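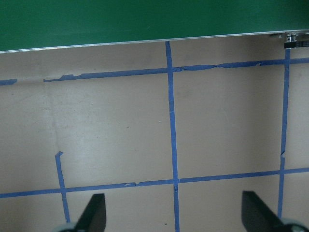

Re: [folkdance] Forkon weekend, band and the running order

Sorry for slow reply, been flat out with reports. Answers in between.

> Has anyone heard back from the Vincze lot about live music for the
> Saturday-night style social? Last I knew they had two fiddles and a
> bass but no accordion. Also do we still want the long Kotita set, or
> cut it down? Beginners were pretty knackered by the end last time and
> the hall wants us out at 10.30.

Yes, Vincze are in. Two fiddles, bass, and a borrowed accordion player for the second half only. They want 300 for the night plus petrol, which I said was fine — shout if it isn't. They'll play from their own books so please don't send them our arrangements, the keys are all different and it ends in tears.

Kotita: cut it. Keep the slow opening couple dance, keep the line dance everyone knows, drop the two in seven. Could do those in the afternoon workshop instead, with a proper walk through. I've been teaching the second one with the turn on the wrong beat for years apparently so I'd like a go at relearning it before I call it in public.

> Is Meto still the venue for the workshop? And how many have booked?

Meto still the workshop, Forkon hall for the evening. 42 booked for the evening as of lunchtime. Fewer for the afternoon, haven't got that list in front of me. Soft shoes only at Meto, the floor's just been redone and they are being very particular about it.

Old recordings — I've found the tape with the harvest dances, its number 2134 in the club catalogue, not 2156 like it says on the website. 2156 is the polkas. Could whoever looks after the page fix that please. Sound is a bit wobbly on side two but the tempo is right, and thats the main thing for practising to.

Still need: someone to do the door from 6.30, a tea urn, and a second caller for the circle dances as my voice won't last. Reply to the list not just me.

Off to rehearsal, late allready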